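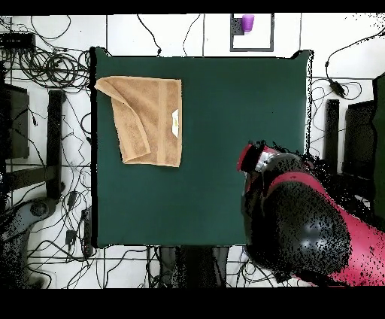 Electronic Releases: General Discussion
Thread: Zullotora, second EP on Cisteo

harborline
Members are invited to use this thread for discussion of the new Zullotora EP, issued in March by the Cisteo label. Please keep questions on shipping and returns in the label thread.

To begin: the EP contains four tracks and was mastered at a noticeably lower level than the debut. The opening track, Valtonen, runs at 94 beats per minute and holds back its bass line until well past the midpoint. In my view it is the strongest piece the project has released. The two middle tracks are competent but depend on the same string pad. The closing track returns to the slower manner of the first EP.

mod_eastwing
Thank you for opening the thread. The earlier discussion has been locked, and its posts remain available for reading. Members are reminded that links to unlicensed copies will be removed.

quartertone_b
I must disagree with the assessment of the opening track. A delay of that length requires material that can support it, and a single filtered chord does not. The third track is shorter, states its theme at once and develops it properly. I would also question the description of the string pad as repeated. The second track uses it in a higher register and with a different attack.

harborline
The point on register is accepted. I compared both tracks again on headphones and the attack is indeed softer on the second. I maintain that a listener hearing the EP in order will take them as the same sound.

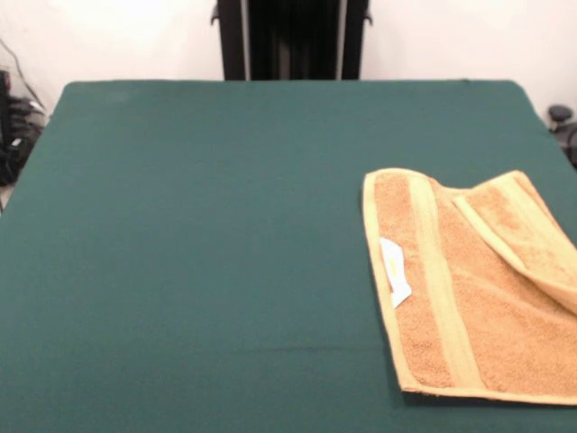 quartertone_b
Hearing the EP in order is precisely what I did, and I did not take them as the same sound. The transition between the two tracks is abrupt enough to separate them. If there is a fault in the sequence, it lies in placing the longest track first.

lowpass_annex
May I ask which edition is under discussion? The vinyl pressing places Valtonen at the end of side B. The download places it first. These are different listening experiences, and the members above may both be correct.

harborline
The download. I was not aware that the vinyl order differed, and the release page does not state it.

lowpass_annex
It is printed on the inner sleeve only. The pressing was limited to 800 copies. The previous EP was pressed in 2000 copies and can still be found at the original price.

mod_eastwing
The first post has been amended to specify the download edition.

trellis_nine
I would add a word on the Trisex remix, which has not been mentioned. It is offered with the download and extends the third track by several minutes. The remix removes the vocal fragments entirely and replaces the kick drum with something much drier. I consider it unnecessary. The original is complete as it stands.

quartertone_b
On the remix I hold the opposite view. The vocal fragments were the weakest element of the third track.
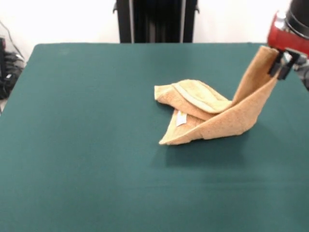
Thread: Cisteo label, orders and returns

mod_eastwing
Questions about delivery, damaged sleeves and missing download codes should be posted here. Please state the edition ordered.

lowpass_annex
My copy of the Zullotora EP arrived after 20 days with a split along the top seam of the outer sleeve. The record itself plays without fault. The label replied to my message the same evening and has agreed to send a replacement sleeve.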